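Flusdale centre begins side-by-side gripper trials

The Flusdale Centre for Applied Handling has begun a comparison of two robot grippers for light sorting work, the centre confirmed on Monday. The program will run to 1,068 trials and is expected to take 6 weeks, with a written report to be made available to regional manufacturers in March.

The first gripper, the Clokby, is a two-finger parallel model already in use on the centre's teaching arms. The second, the Ebihara, is a three-finger design with softer pads and its own controller. Both will be mounted in turn on the same arm and given the same tasks, using small cubes, balls and a shallow woven basket.
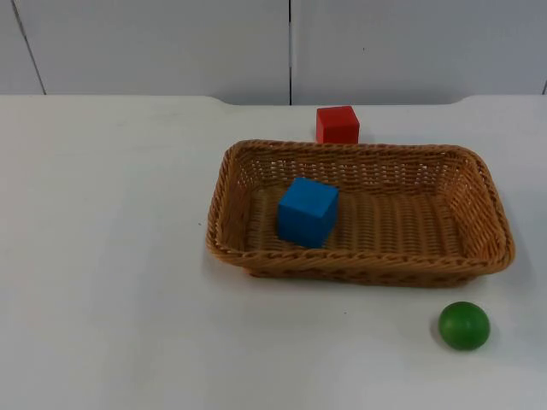

Catarina Antunes, who leads the program, said the objects had been chosen because they are cheap to replace and easy to describe to another laboratory.

"A colleague in another city should be able to buy the same kinds of items and repeat the work," Ms. Antunes said. "We would rather have a plain test that people can check than a complicated one that they have to take on trust."

Each trial begins with a spoken or typed instruction, such as a request to put the ball in the basket or to lift a cube out and set it down on the table. The arm is then given a fixed time to finish. A trial is marked as complete only if the object is resting in its new place when the time runs out and nothing else has been knocked over or pushed from the work surface.

The basket has drawn particular attention from the project team. A woven rim gives slightly under pressure, and its height changes the angle at which a gripper can reach an object lying close to the side. Earlier work at the centre used rigid plastic trays, and staff found that scores from those trays were a poor guide to how a gripper would behave in a packing room.

Cameras are also under review. Each trial is recorded from a fixed position beside the work table, and the team will examine whether that single view is enough for the controller to judge distance when the fingers hide part of the object. A second group of trials will add a camera mounted at the wrist.
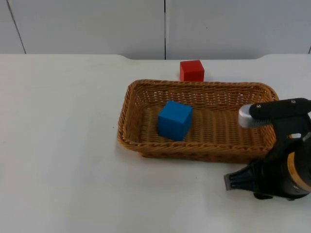
Kazuhiro Sakamoto, the engineer responsible for the controllers, said that the choice of gripper could not be separated from the software that drives it. The Clokby will be run on the Daston controller, an open platform the centre has maintained for several years, while the Ebihara will be tested on both the Daston and its own unit. Of the trials planned, 548 have been set aside for the Daston and the Clokby together, giving the team a firm base against which the other combinations can be measured.

"If one gripper does better, we want to be able to say whether it was the fingers or the controller," Mr. Sakamoto said. "In past studies, including our own, that has not always been clear."

The team will record the time taken for each attempt, the number of corrections made by the arm before closing its fingers, and any contact with the table or the basket. Wear on the finger pads will be checked at the end of every working day. Pads will be replaced on a set schedule for both models, whether or not they show damage, so that neither is favoured.

The centre noted that the results will apply only to light objects of a size that fits between the fingers of both grippers. Heavier goods, bags and loose fabric are outside the program — although a later study of soft packaging has been proposed and is awaiting a decision on funding.

Manufacturers in the Flusdale region have asked for independent advice of this kind for some time. Many run short production lines where staff still sort mixed parts by hand, and smaller firms in particular have reported difficulty in comparing the claims made in sales material. The report will include the full task list, the scoring rules and all trial recordings, including failed attempts.

Firms wishing to observe a test session may apply through the centre's front office. Places are limited to one visiting group per session, and visitors will be asked to remain behind the marked line while the arm is powered.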